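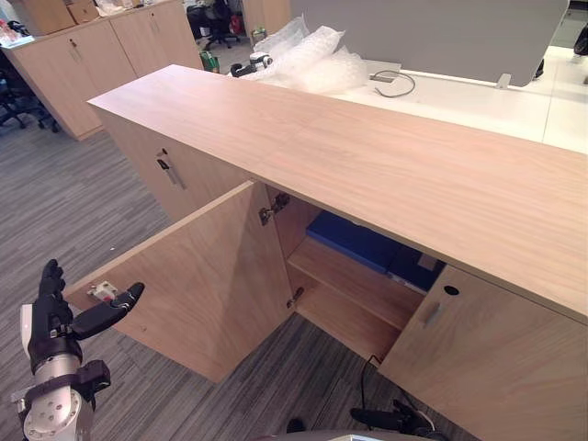
An oak-coloured cabinet with one door open and something blue on the shelf.

I've got a thing about paper, and I'm going to defend it. Last October our branch library in Hetcombe stopped printing its events list, and the reason given was that everyone has a phone now. Well, my neighbour Parvathi Varma hasn't, not one that does anything clever, and she used to go to more of those talks than I did. She's been to two since. She found out about both from me, over the fence.

I do see the argument! Printing costs money, and half those leaflets ended up under coffee cups. But a leaflet under a coffee cup is still getting read, isn't it? I've booked whole evenings off the back of something I was using as a coaster. I have never once gone back to an email for the same purpose (I have 1,382 unread, so don't send me another).

The bit that really gets me is the word "access". Senthil Achari, who runs the history group over in Prolham, still types up a sheet every month and leaves a pile at the chemist's, and his meetings are packed. He's happy with email too, he just does both. Why is doing both so hard for a council? Print fifty, put them by the door, and see if they go. If they don't, I'll shut up and buy Parvathi a phone.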